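Learning to whistle at 41

I have been trying to whistle a real tune since June, and this week I finally got through the whole of "Shenandoah" without running out of air! My dog left the room, but I'm counting it.

It started because Davina Shearer, who sings alto next to me in choir, whistled the intro to something while we were stacking chairs and it was gorgeous. Round and clear, with a little wobble at the end of each line. I asked her how she did it and she said "oh, you just move your tongue," and that was the whole lesson.

So I went looking. Pucker whistling is the kind most of us half know, and the big surprise for me was that you can do it breathing in as well as out. Once you get both (I have one and a half) you never have to stop for breath, and long slow tunes suddenly open up. The pitch all comes from the tongue - forward for high, back for low - and it helps so much to slide up and down like a siren before you try any real notes.

Lip balm is bad, by the way. Water is good. Cold mornings are hopeless, at least for me, and so is trying to do it while smiling, and I can't stop smiling when it goes well.

Next up is the two-finger kind, the loud one for calling cabs. So far all I get is spit and a faint hiss, but Fergus Mowat swears it took him 2 years, so I have time.

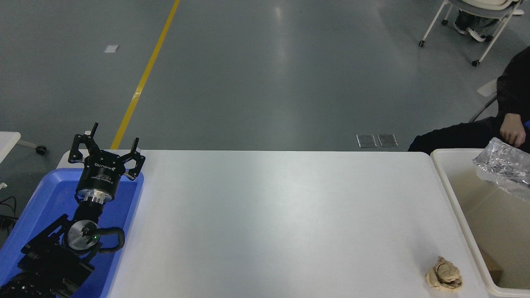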